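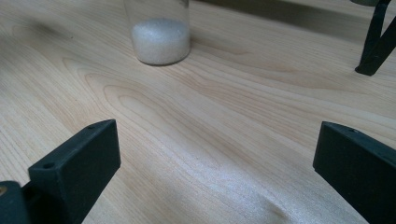 Page last changed: September

The table that stayed in the kitchen

When Kyung-hwa Geum moved to Trudunport, she brought her clothes, two boxes of books and one table. The movers asked her twice if the table was worth the cost. She paid 553 dollars for the transport, and she still remembers the number.

The wood is pale, with long loops in the grain, and guests often follow them with a finger while they wait for tea. Her neighbour Chunhua Qin says the loops look like the lines on a weather map. Kyung-hwa does not agree. For her it is the river behind her grandmother's house, seen from the hill.

I visited her at eight in the morning, when the light comes low through the window and the finish shines so much that you must move your chair. On the table she keeps very little. A clear container with something white and grainy in the bottom may stand there, and the rest of the surface is left for work. She rolls dough on it, writes letters on it, and once a month she cuts fabric for the sewing group at Junari.

The care is simple. She wipes the wood along the grain with a cloth that is almost dry, and she dries it again after. Hot pots go on the stove, never on the table. In the third year a guest left a wet glass overnight and it made a grey ring. She took the table to Bonifacio Carretero, who repairs furniture in a small workshop near the harbour. He asked 300 dollars to sand the top and finish it again in satin.

“Gloss was possible too,” he told me, “but then you are afraid of your own table.”

He kept it for 3 weeks. Kyung-hwa ate standing at the counter and was in a bad mood – her son, Dong-geon Hong, confirmed this without being asked.

A dealer has since offered her 800 dollars. She gave him tea and talked with him about his daughter's wedding, and when he asked again at the door she told him that she needed the table for dumplings on the weekend.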